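About Us

Welcome, and thank you for stopping by! Edance is a family-style evening school for social and folk dancing, and we have been teaching people to waltz, polka, schottische and generally get around a floor without bumping into each other for 18 years now.

The school began when Eskil Holmgren moved to Rellamham and could not find anywhere to dance the hambo. He put a card up in the window of the Cassim bakery, expecting two or three replies, and 32 people came along to the first evening (more than would fit, so the last few couples danced in the hallway with the door propped open). Eskil had one portable speaker and a shoebox of tapes. He taught that whole first season in his socks, as the floor had just been refinished and the landlord was nervous about heels.

We've grown a good deal since then, though we like to think the evenings still feel much the same. Our main home is the upstairs hall on Sellbridge Street, with a sprung maple floor, tall windows along one side and a coat rack that is never quite big enough in winter. We run classes on 7 levels, from First Steps (for people who tell us on the phone that they have two left feet) right up to the Thursday display group, who perform at weddings, town fairs and the spring gathering every April.

You do not need to bring a partner. We rotate all the way through the evening, so you'll dance with just about everybody in the room, and by the third week you will know most of their names too. You don't need special shoes either, at least not to begin with. Anything with a smooth sole is fine, and if you get hooked, as a lot of us did, there is a box of secondhand dance shoes under the stairs that you are welcome to rummage through.

Our teachers all came up through the classes themselves. Some of them started as teenagers dragged along by their parents, and one started at seventy-one, dragged along by her granddaughter. They each have their own way of explaining a turn, and we encourage you to try a few different evenings until you find the one that makes sense to your feet.

Music matters a lot to us. The collection has grown from that shoebox to more than 1,000 recordings, and on the last class night of each term we have live players, usually two fiddles and an accordion, and supper afterward. Please bring a dish if you can! The cardamom buns go fast, so don't be shy about getting in line early.

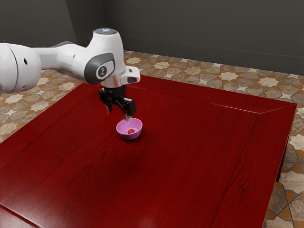
Computer rendering: a white robotic arm over a dark red wooden table.

New terms start in fall, winter and spring, and you can join in any of the first three weeks without feeling behind. If you'd like to look in before you decide, come and sit with us for an evening at no charge, have a cup of coffee and see what you think. Most people who come to watch are up on the floor before the break, but there is no pressure at all.

Children are welcome from age eight when they come with a grown-up, and the hall has an elevator at the back entrance. Parking is free on the street after six.

We hope to see you soon!

Eskil and everyone at Edance

Page last updated Aug 14, 2021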